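Two weeks with the Fluswood room pack

October 26, 2023

I paid for the home edition of Fluswood in the end. It's a simulator for people who want to try out household robot code without owning a household robot, and the room pack is the add-on that gives you furnished rooms to drive around in. Leszek Bielecka had told me the free rooms were too bare to be useful, and he was right.

Installing it took almost 20 minutes on my desktop. After that I loaded one of the living rooms and started with navigation, using the stock camera settings.

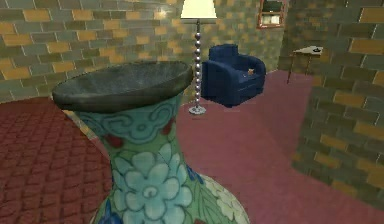 Living room from the pack, with the big vase up close and the blue armchair behind it.

The furniture is the best part. A vase with a narrow neck and a wide rim is a decent test for obstacle code, and so is the edge where the red rug meets the pink carpet. The brick looks soft toward the far corner – I can live with that.

The manual is thin. Lighting gets 2 pages and collision settings get less. I wrote to support and Boonmee Mahawong answered the next morning with a settings file I could use.

I'm keeping it. Next I'll try the kitchens.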